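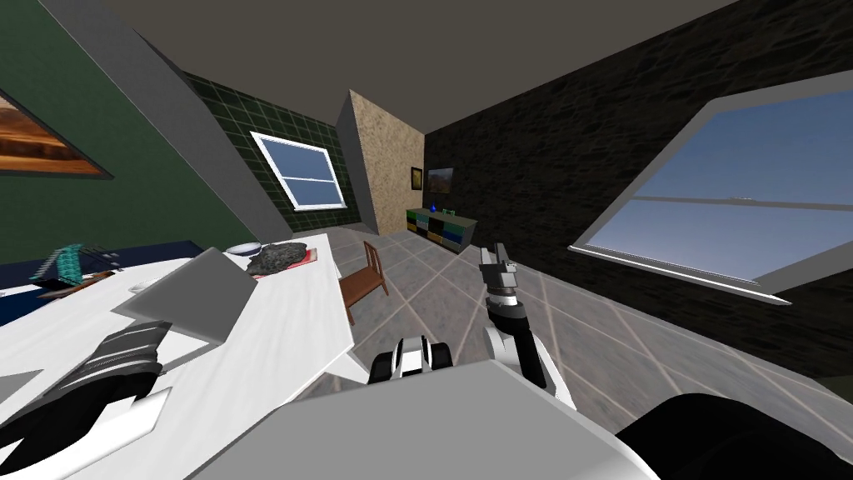 Slide 1. Opening

9 min read

Thanks for having us. Say who we are: the Westby simulation group. We build rendered rooms and train two-armed robots in them before anything runs on hardware. The talk is about one result, on changing the room around the robot.

Leave the first slide up while people sit down. Point out that it is a render. Tile floor, chair, table with a bowl on it, brick-textured wall on the right with a window in it. The robot's own right arm is up in view. Mention the dark lumpy object on the red mat, because somebody will ask what it is. It comes from the object library. The policy gets no name for it.

Slide 2. The question

How much does the background matter? We had a pick-and-place policy, Curard, that did well in the room it was trained in. Then we swapped the wall materials and left everything on the table where it was. It got a lot worse.

Pause here. The task had not changed. The grasp had not changed. Only the walls.

Slide 3. Method

Kutell is the scene generator. It takes a task layout and redraws everything else: wall finish, floor, windows, pictures, furniture along the walls. The colors often clash. We did not try to fix that.

It also tilts the viewpoint. The first slide is one of the tilted ones – the table slopes and so do the walls. Go back to it if there are puzzled faces.

What we held fixed: the robot model, the gripper model, the success check, the time limit per attempt.

What we varied: surfaces, lighting, wall furniture, camera tilt. Each was varied alone first, then all together.

Slide 4. Numbers

965 rooms for training. 1255 attempts for the main test, all in rooms the policy had not been trained on. Don't read the table out loud. Two things to say.

First, wall and floor surfaces made the biggest difference of the four. Lighting came second, and we had expected it to be first.

Second, camera tilt alone did very little. Tilt together with new surfaces helped more than surfaces alone. We don't have a good explanation. Say so.

Slide 5. How many rooms do you need

We trained on small sets as well. With 6 rooms there was almost no gain over a single room. With 16 it started to move. After that the curve climbs slowly and we never saw it go flat, so I can't give a number for "enough."

If short on time, skip to slide 7.

Slide 6. Failures

Three kinds we looked at by hand.

Reaching for the wrong thing. Mostly small items on furniture near a wall, well out of reach. The arm would start toward them and run out the clock.

Stopping short of the table edge. More common when the tabletop and the floor were close in color.

Dropping after a good grasp. Same rate in every condition, so we put that down to the gripper model and left it out of the comparison.

Slide 7. Vass

Vass is the hardware trial. It began in June and it is small. The order of the conditions came out the same as in simulation. The gaps between them were narrower. I would not lean on it yet.

Slide 8. Limits

One robot. One family of tasks. No people in any of the rooms, no moving objects. All attempts start with the arms in one of a few set poses.

Rendering is cheap for us, but checking that a generated room is usable is slow. We threw out rooms where the furniture overlapped the robot's base. That filter is simple and probably misses some.

Slide 9. Close

If you train in simulation and have time for one change, vary the surfaces first. The Kutell settings are listed in the handout, along with the list of rooms we rejected.

Questions. Likely one: did you try real photos as wall textures? Yes, briefly, no clear difference. Likely two: why keep the chair? It is in the base layout, and taking it out changes the paths the arm can use.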